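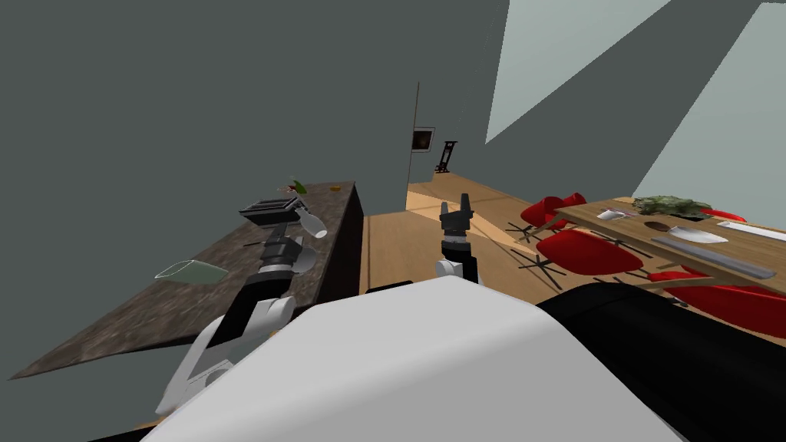 Recording your first practice runs in the kitchen sim is the best part of the spring term, and I want every new member of the Stalladthorpe robotics club to get there in one evening! Before you touch the left arm, look over the counter and decide what you are going for. With the black gripper already hovering over the countertop, it is tempting to grab whatever is closest. Pick one object, say it out loud, then move.

By the Stalladthorpe student build team
Posted in March

1. Open Didel and load the Sollcombe kitchen. Give it 64 seconds to settle.
2. Park the right arm with its fingers up and open.
3. Drive the left arm in slow, short moves - 11 small ones beat two big swings.
4. Save the run, even a bad one. We need over 200 by June.

Check both wrists before each new run. 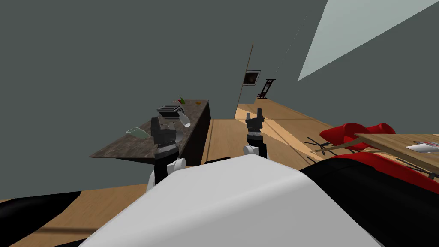
Both grippers up, left one at the counter, right one out over the floor.

If your view tips over, keep going and steer by the counter edge. You get used to it fast, and it's pretty fun.

Last updated: April

Comments

gearhead22: Step 2 saved me. I kept swinging the right arm into the table.

mossy_bolt: Does this work with the Stępień controller too?

build team: Yes! Just turn the stick speed down first.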